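Winter things: how we put them away so that we find them again

Every year in April my hallway was full of hats which no one was wearing anymore, and every year in November I was looking for the same hats under the beds. After we moved to Bernstead, to a flat with a very small hallway, I decided to make some order in this. I write down what works in our home, maybe it will help somebody.

Wash first, store later. I know it is tempting to put the gloves directly in the box, they look clean. But the hands of children are never clean, and after the summer the old stains are much harder to remove. Fleece I wash at a low temperature with a little liquid detergent and without softener. With softener the fleece becomes nice for one day and after this it is somehow greasy. Wool I wash by hand in the sink and I don't twist it.

Let everything dry longer than you think. The thumb of a mitten is the last place to dry. I put my finger deep inside, and if I have any doubt, the mitten stays on the rack until the next morning. My neighbor Nikola Witkowska turns them inside out for the second half of the drying, and I started to do the same.

Take a tub without a lid for sorting. For a long time I was sorting on the bed, and in the evening I had to move all the piles to the floor to go to sleep. Now I use the table and a plastic tub, not too deep. The pairs lie on the table next to the tub, I check them, and then they go in.

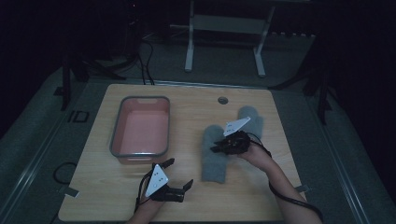 Check the seams before the pair goes in. Pull gently at the base of the thumb and along the cuff. If there is a hole, this is the moment to sew it, with a thread of a similar color and small stitches from the inside. I keep a separate paper bag for repairs and I allow myself only three things in it. When the fourth comes, I must sit down and sew.

Keep the pair together. Clothespins leave a mark on fleece if they stay for half a year, so I don't use them. For mittens I lay one on the other, thumbs on the same side, and fold the cuff of the bottom one over the top one. For thin gloves I roll them together like socks, but loosely. Leather ones I only lay flat, with some tissue paper inside.

Single mittens get one season. If the second one does not appear until spring, the single one becomes a cloth for dust. Fleece is very good for this — it goes well between the ribs of the radiator when you have your hand inside.

Put the big things at the bottom. Scarves first, then hats, mittens on the top, because in the first cold morning it is mittens that everybody wants. I write on a piece of masking tape what is inside and for whom, and I stick it on the short side of the box, the one I see when it stands on the shelf. On the top I had labels before, and I could not read any of them without taking down the whole pile.

About moths: for wool I use cedar blocks, and when they stop smelling I rub them with fine sandpaper. Lavender I also tried, my husband sneezed almost the whole of May. Polyester fleece the moths do not eat, but I keep it apart from the wool anyway.

A small basket stays by the door all year, with one pair for each person. In June it looks silly, but we go sometimes to the mountains and there it is cold at seven in the morning also in summer.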